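Yaw Eshun
16/08/2020

1/ I promised a few of you I'd write up how I finally learned to keep a sourdough starter alive, so settle in, because I don't know how to tell this one short. (Kobina Fiadzo, you can skip to post 9, you lived through most of it.)

2/ My first starter was in February. I named it Wumbei, fed it whenever I remembered, and kept it on the windowsill behind the sink. It smelled like nail polish by the second week. I kept going anyway, and baked two loaves you could have propped a door with.

3/ What I had wrong was the feeding. I'd been adding a spoon of flour to a full jar, which is like sharing one sandwich with a bus full of people. You have to take most of the old stuff out first. It feels wasteful and I still wince a little every time.

4/ So now I keep 100 grams in the jar, feed it equal parts flour and water, and mark the level with a rubber band. If it doubles before lunch, I bake. If it doesn't, I leave it alone and feed it again at night.

5/ On flour — I used to buy whatever was cheapest and I'm not sorry, it works fine. But a bit of whole rye wakes a sleepy starter up like nothing else. There's a little mill out at Fudwood that sells it in paper bags and I've become that person who drives there on purpose.

6/ Water temperature. I ignored this for months and then bought a thermometer for the kitchen. I aim for around 76 Fahrenheit when the house is cool and go straight from the tap in summer. My starter got livelier in a couple of days and I felt very silly about all those months.

7/ My everyday loaf, since three of you asked: 300 grams of flour, 7 grams of salt, water until it looks a touch too wet, and a big spoonful of starter. Mix, rest, fold it whenever you walk past, then into the fridge overnight. It makes a small loaf, good for two people who like toast.

8/ Please don't throw out the extra starter! Pancakes, crackers, or thin it down with milk and fry it with scallions. My mother has requested the scallion ones every visit, and she does not like my bread.

9/ Kobina took half of Wumbei home in a yogurt cup and renamed it Wodari, which I have decided to forgive. His rises higher than mine. We've compared flour, jars and kitchens and still can't work out why, and he is being very gracious about it in a way I find hard to bear.
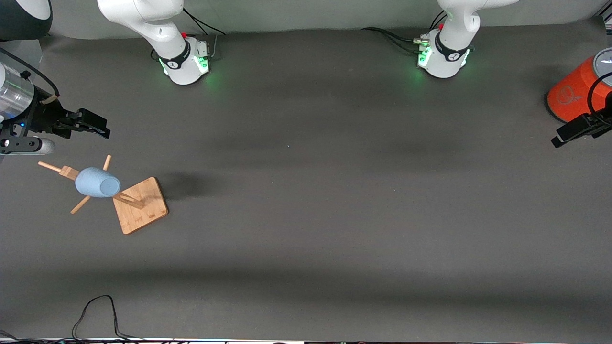 Green lights, gray table, two white arms.

10/ Anyway, if yours has gone gray and sad with liquid on top, pour that off, keep a spoonful from the bottom, and feed it twice a day for a few days before you give up. Pink or fuzzy is different, that goes in the trash, jar and all.

11/ Next time I'll do the rye loaf, the one with caraway, once I've made it twice in a row without burning the bottom. Send me your jars in the meantime, I love seeing them, especially the ugly ones.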